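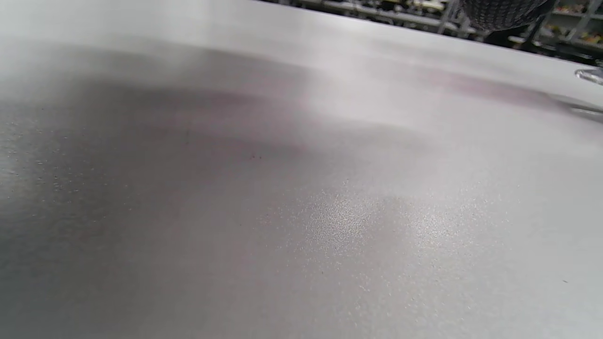 # wesora-counters

Hi, and welcome to my pile of notes on wiping things down. Wesora is the little shared kitchen I cook in (four of us rent it by the month), and this repo is where I keep everything I've learned about looking after the flat surfaces in it -- counters, shelves, the top of the fridge that everybody uses as a counter even though we said we wouldn't.

It started as one text file called `gray.txt`. Then Mirjam Gisler asked for a copy, then Reto Aigner wanted to add his bit on coffee rings, and now it has folders. I'm pretty happy about the folders!

Last proper cleanup of this file: March 30, 2020.

## What's in here

```
notes/ one file per surface, plain text
stains/ what got spilled, what I tried, what happened
supplies/ what's under the sink and who buys it next
log.csv one line per wipe-down
```

`log.csv` is the big one. It has more than 3000 lines in it now, most of them mine, and a good chunk of them just say "crumbs." The columns are:

| column | what goes in it |
|---|---|
| `surface` | the short name, see `notes/` |
| `method` | dry, damp, soapy, other |
| `light` | lamp, window, both |
| `who` | initials |
| `remark` | anything you like, or nothing |

Please don't put commas in `remark`. Beat Stöckli put a whole pancake recipe in there once and I spent an evening fixing the file. (Good pancakes, though. They're in `stains/batter.txt` now.)

## Why there's a `light` column

Pale gray surfaces with a fine sparkle in them are lovely and also a pain. Straight on, under the ceiling lamp, a surface like that looks spotless to me almost every time. Then I crouch down so I'm looking across it, and I get all the shadows and reflections at once, and I can't tell what's a glint in the finish and what's a grain of salt.

So my routine is:

1. Clear everything off. Everything, including the fruit.
2. Run a dry hand over it. Fingertips find sugar way before eyes do.
3. Dry cloth first, toward you, into your other hand.
4. Damp cloth, folded in quarters, fresh side for each pass.
5. Get down low and look across it toward the light. Move your head a bit side to side.
6. Dry cloth again.

Step 5 is the one people skip. If a bright dot winks on and off when you move, I leave it alone. If it stays put and looks the same from everywhere, I poke it. Not very scientific, but it's saved me a lot of scrubbing at nothing.

Colored smudges fool me too. I once went after a pinkish patch with soapy water for ages before I figured out it was my own sweater reflecting back at me. Olaia Villalobos walked in halfway through and let me keep going, which I have not forgotten.

## Things I don't use anymore

- The green scrubby pads. They left dull spots on the shelf by the window and those never came back.
- Paper towels for the last pass. Too much lint.
- Vinegar on anything I'm not sure about. I used to put it on everything and I don't really trust past me on this.

Plain dish soap, very little of it, and two cloths does nearly all of it. We have 18 cloths in rotation and that's enough, even in June when there's jam going.

## Known problems

- The early log lines mix up `counter` and `counter-long`. I've fixed 175 of them by hand and I'm taking a break.
- `stains/turmeric.txt` is just the word "no." It needs a real entry.
- Anything marked `other` under `method` could mean a scraper, a lint roller, or Reto's sleeve.
- The supplies list gets out of date the minute I save it.

## Adding your own

Go ahead! Open a pull request, or email me the text and I'll paste it in. If you've got a surface we don't have, make a new file in `notes/` and tell me what it's like in everyday words -- shiny, speckled, shows fingerprints, whatever. I don't need a product name. Apolinar Ponce sent in a great one about his grandmother's baking table that is mostly about flour, and it's still my favorite file in the repo.

Use any of it however you want. A mention is nice but I won't chase you.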